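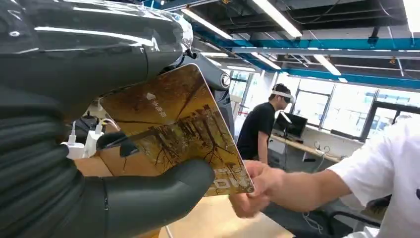

A rectangular card in the grip of a robotic hand.

Week 4 notes, reading benchmark results

OK, so last Friday a few of you asked why I got so grumpy about average latency. Let me try again with the Tollgate run from the lab (thanks to Anas Chidiac for the logs!). We fired 1000 requests at one virtual machine and the mean looked lovely. Then we sorted them and looked at the 95th percentile, and yikes, 3471 microseconds. Same run, same box!

I'd like you to always write down three things: the load, the percentile, and what else was on the host. Ziad Boutros left that last one out of his Vatbridge write-up and I couldn't compare it with anything (sorry, Ziad, you did say I could use it).

For next time, rerun Tollgate with a second guest busy on the same host and plot both curves on one chart. Label your axes, please, and bring the raw logs too.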